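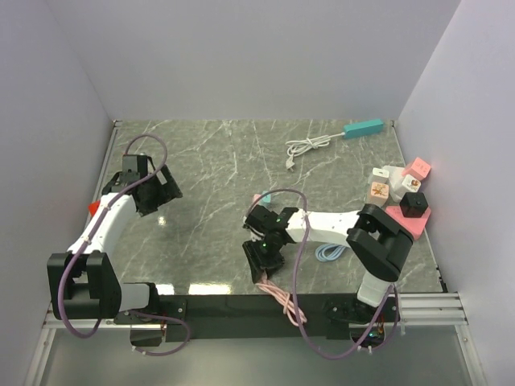
What is the best way to clean a dark marble-effect tabletop?

Warm water, a drop of washing-up liquid, a soft cloth, then a second dry cloth straight after. The second cloth matters most. Dark grey shows every smear a white top would let you get away with.

The grey top is back
By our homes desk, 12/07/2025

Marble-effect had a bad few years. Too shiny, too kitchen-showroom, too much white and gold. Now it's everywhere again and it's gone dark. Charcoal, slate, storm grey, thin white veins running all over. I went to Stokanbridge to see three ranges in one afternoon, missed lunch, came home wanting a new table.

First stop Kusteck. Big unit behind the station, terrible parking. They do cut-to-size tops and the square ones are what people ask for, 70 cm a side, for corners and small flats. £145 with the edge finished, you find your own legs. The pattern is quite loud up close. Calms down from the doorway.

Lorente next. Pricier, £455 for a full table, and the veining is finer, more tangled, closer to what you get in a real slab. Ask to see the whole sheet before they cut. A sample chip tells you very little, you might get a plain patch on the chip and one great white streak across your finished table. Some people love the streak. I do. My other half would see it every breakfast and mutter.

Evetti was shutting when I got there so this bit is short. Matt finish, nice underfoot weight (no, I mean nice weight, I was tired), samples you can take home for a £20 deposit. Take them. Shop lights are useless for judging a grey.

Which brings me to shine. Go and stand where the table will go, look up, see where your lights are. A strip light over a polished dark top gives you a long white glare right where the plate goes.

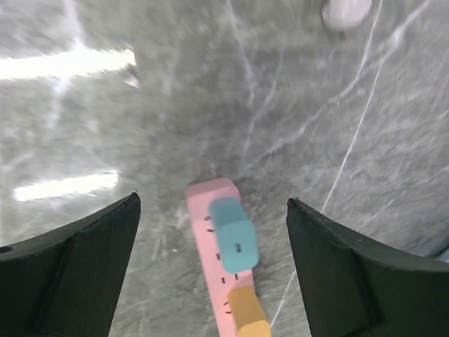
Matt is kinder under hard light, polished is better near a window with a blind, and if you've got spotlights on a dimmer you can more or less please yourself. Try it in the evening too. I forgot with our last table and it spent a whole winter looking like a wet road.

What goes round it? Pale walls, mostly. Lavender-grey is very good, softer than white and it stops the top looking like a hole in the room. Cream I'd be careful of, it can turn yellowish next to a cold grey. Small bright things look brilliant on it. Pink, teal, a red cup. Patterned plates, less so. Too much going on with all those veins.

Downsides then. Crumbs, pale ones. Dust by August if the window's open and you're on a main road. And losing things: I put a silver earring down on the Lorente one and had to feel about for it with my hand flat. White veins are very good at hiding small shiny objects.

Care is simple enough. No scouring pads. No polish on a matt top, it goes patchy and then you're stuck with it. Mats under hot pans whatever the lable says. If you get a ring from a mug, warm soapy water first and leave the sprays in the cupboard.

Delivery at Kusteck is kerbside only so bring somebody strong. Lorente will carry it up one flight. Evetti, I didnt get to ask, ring them.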